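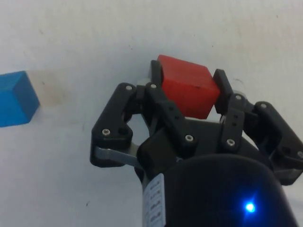 Chore robotics

Chore robotics is the branch of robotics concerned with ordinary manual work in homes, shops and small workplaces: clearing a table, loading a dishwasher, folding towels, putting stock on a shelf, sorting returned parts into bins. The term usually covers machines with at least one arm and some kind of hand. It leaves out floor-cleaning robots, robot mowers and the fixed arms used in car plants, which do one job in surroundings arranged for them.

Machines that do one part of a chore, under favorable conditions, are common. Machines that do a whole chore in a house nobody has prepared for them remain rare, and claims to the contrary generally rest on short demonstrations. Writers on the subject disagree about how far the second kind is from the first. The more cautious of them point out that the distance has been described as small for a long time.

Contents
Scope of the term
Block tasks
What makes a chore hard
Measuring success
The Nunareck trial
Shop-floor work
Cost and supervision
Criticism and replies
See also

Scope of the term

A chore, in the sense used here, has a start and an end that the person living or working in the place would recognize. "Do the dishes" is a chore. Picking up a plate is a step in one. Much of the confusion in press coverage comes from reports in which a step is filmed and the chore is named in the headline.

Some authors separate tabletop work, where the robot stays put and everything is in reach, from mobile work, where it has to drive or walk between rooms. Nearly all published results with high success rates are tabletop work. Results for mobile work are fewer and the tasks tend to be shorter.

Block tasks

The plainest tabletop tasks use colored blocks. A robot picks up a cube and puts it down somewhere else, or sets it on top of another cube. Blocks are cheap, they don't break, they have flat sides that suit a two-fingered gripper, and a strong color makes them easy for a camera to find against a pale surface. A stack of two either stands or it doesn't, so there is little room to argue over the result.

The same qualities limit what a block task can show. A cube looks much the same whichever side it lands on. It has no lid, no handle, no liquid in it and no right way up. It doesn't sag when lifted. A gripper that closes slightly off center will often pull the cube straight between its pads, and the error disappears by itself. With a wine glass or a wet fork the same error matters.

Block stacking is still a fair test of a few things. The arm has to find both objects, close on the first, carry it clear of the surface, line it up over the second, lower it and let go without dragging it sideways. The release is where many early systems failed. A finger that opens unevenly can nudge the upper block off its base, and an arm that lets go too high will drop it. Spacing also counts, as fingers need room on either side of the block they are holding.

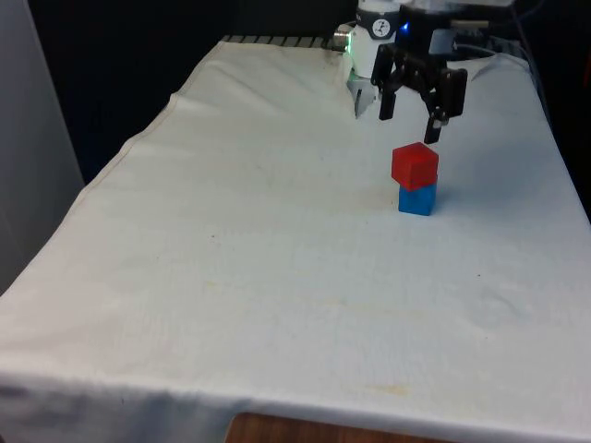 Sorcha Kerr, in a survey of household robot claims titled The Long Table, calls stacking "the scales and arpeggios of the trade" and complains that it keeps being sold as the concert. Her view is that a good stacking result tells a buyer that the arm, the camera and the software are working together, and tells the buyer very little about laundry.

What makes a chore hard

Household work has several features that tabletop tests usually leave out.

Clutter. Objects in a kitchen touch each other, lean on each other and hide each other. Taking one away moves the rest.

Soft and changing things. Cloth, bread dough, plastic bags and cables have no fixed shape. A robot that has learned to fold one kind of towel may do badly with a thicker one.

Force. Opening a jar, wiping off dried sauce and pushing a drawer shut all depend on how hard the machine presses. Many low-cost arms sense this poorly or leave it to be guessed from motor current.

Length. A chore made of many steps fails if any step fails and isn't put right. A machine that does each step well can still be a poor finisher of chores.

Judgment. Someone has to decide whether the half-eaten apple is trash, whether the letter on the counter is wanted, and whether the pan is clean. People in the same house often disagree.

The last of these gets the least attention in technical papers. It is also the one that owners of trial machines complain about most, according to Kerr.

Measuring success

There is no agreed standard for reporting how well a chore robot works. Papers commonly give a success rate over a set number of tries, but the tries may all begin from almost the same layout. Some teams allow a second or third attempt within a try and some don't. A few reset the objects by hand when the robot pushes them out of reach and count the try as still running.

Video is a weaker form of evidence. Clips are often sped up, which is normally labeled, and chosen from a larger number, which normally isn't. Remote control by a person is a further problem. An arm steered by a skilled operator can look very capable, and a viewer has no sure way of telling this from a machine working by itself.

Critics have asked for reports to include four things: the number of tries, the number of times a person stepped in, the running time at true speed, and the state of the room afterward. Few do.

The Nunareck trial

One of the more complete records comes from Nunareck, a housing development where a two-armed machine made by Vetholm was placed in a shared kitchen. Its job was to clear the table after the evening meal and load the dishwasher. The record was kept by Finlay Mackay, an engineer hired by the residents' group and not by the maker.

Mackay logged 1220 separate pickups. He reported that most of them went well, and that cups and bowls gave little trouble. The count of finished chores told another story. During the final month of the trial, June, the machine cleared the table and loaded the dishwasher without help on 7 evenings. On the others it stopped and waited, left items behind, or was told to stop by a resident who wanted the table back.

Vetholm disputed the way the evenings were scored. It argued that a table cleared except for a single napkin should not count the same as a table left untouched. Mackay accepted the point in a later note and kept his figure, writing that the residents had been promised a cleared table. The machine was withdrawn at the end of the trial, and the kitchen went back to a rota.

Shop-floor work

Workshops and stockrooms are often described as an easier market than homes. Lighting is steady, the same items come back every day and staff can be asked to leave things in marked places. Sorting, tray filling and simple machine loading have all been handed to arms with fair results where the mix of items is narrow.

The gains are smaller where the mix is wide. Dalgleish, a repair firm for small appliances, tried an arm for sorting screws, brackets and plastic housings from opened units. It kept the arm for the brackets and gave the rest back to its staff. The firm's account notes that tangled cables stopped the line more often than everything else put together.

A related doubt is whether work of this sort needs a general machine at all. A sloped tray, a sieve or a better-shaped bin will often do the same job for far less money, and runs without software.

Cost and supervision

The purchase price of an arm has fallen, and this is sometimes offered as proof that household use is near. The price of looking after it is harder to find. Fingertip pads wear down, cameras get knocked out of line, and a machine that has been moved to a new table may need fresh training examples before it works as it did on the old one. Collecting them takes a person's time, usually a good deal of it.

Grullmont, which rents arms to small businesses, includes remote help in its fee. When an arm gets stuck, an operator takes over until it is moving again. The company doesn't publish how often this happens. Kerr argues that without the number a customer can't tell whether the rental buys a robot or a distant worker with a robot in between.

Criticism and replies

Supporters of the field reply that learning methods improve with more data, that simple tasks come first in any branch of engineering, and that skills practiced on blocks and cups will carry over to harder objects. There is some evidence for carry-over between similar objects. Evidence for carry-over from rigid objects to cloth or food is thinner, and the results that exist are mostly from the labs that built the systems.

Sceptics don't generally claim that chore robots are impossible. Their complaint concerns timing and proof. Mackay's note on the Nunareck trial asks makers to leave a machine in an ordinary kitchen, with no staff nearby, and to publish whatever happens. No maker has yet taken up the offer, although Vetholm has said it would consider a second trial on agreed scoring rules.

See also
Bin picking
Domestic appliances
Remote operation
Robot grippers
Task benchmarks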